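Review: Rivora striped bedspread with patchwork border

Published 2 Aug 2023
Reviewed by the household textiles desk, Fasthorpe

The Rivora is a light bedspread sold for warm-weather use and as a top layer in furnished lets. It is supplied by Kovon in one colour, brown and tan, with a border of mixed prints. Our copy was bought at the full price of 688 kroner in May and has been in daily use in a small bedroom with one window and a good deal of direct sun.

The room matters to a review of this kind. Pale walls and strong daylight show up every fault in a fabric, and the existing curtain, a plaid in pink, green and blue, is not an easy neighbour for a patterned cover.

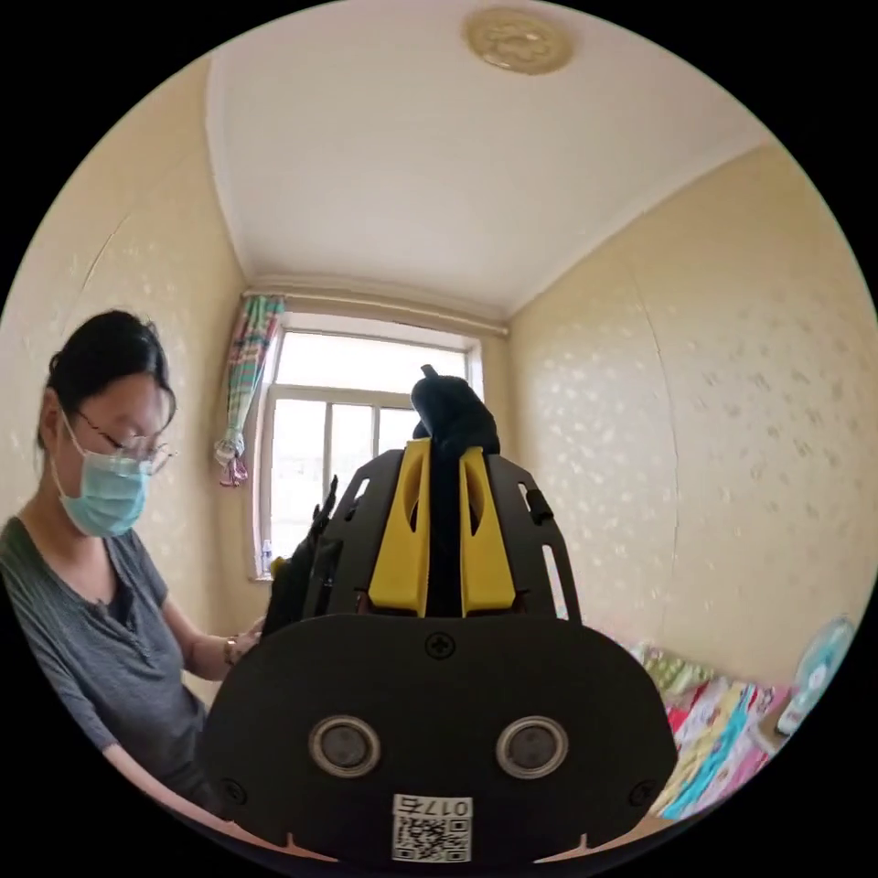

The test bedroom by day, with the plaid curtain tied back beside the window.

In practice the two patterns sit together well enough. The pink in the border picks up the pink in the curtain, and the stripes are narrow enough to read as a plain brown from the doorway. Those who prefer a quiet room may wish to choose one or the other.

The maker states a cotton content of 100 per cent and a finished weight of 470 grams. The cover is easy to lift and shake out with one pair of hands. It creases when sat upon, and the creases remain until the next wash. Seams on the border were sound on delivery and have stayed so, with the exception of one loose thread at a corner, which was trimmed.

We also considered the cover as a surface for sorting clothes, a use to which most beds are put. Dark garments are easy to see against the tan stripe, although lint from black cloth shows on it and must be brushed off.

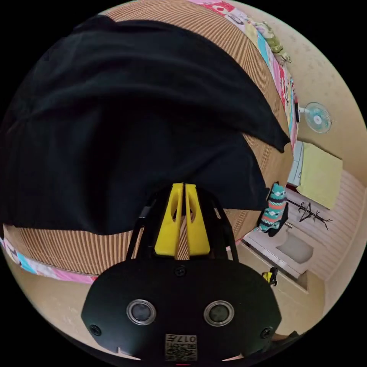 Black cloth laid out on the striped cover; the patchwork border runs along the edge of the bed.

Washing is at up to 25 degrees. After repeated washes the turquoise pieces had kept their colour, while the red had faded slightly. The Skjelbred cover reviewed earlier held its colours better but is heavier and — in our view — too warm for a room cooled only by a wall fan.

The Rivora is recommended for summer use. Buyers should measure the bed before ordering, as a single size is offered and the border is intended to hang over the side.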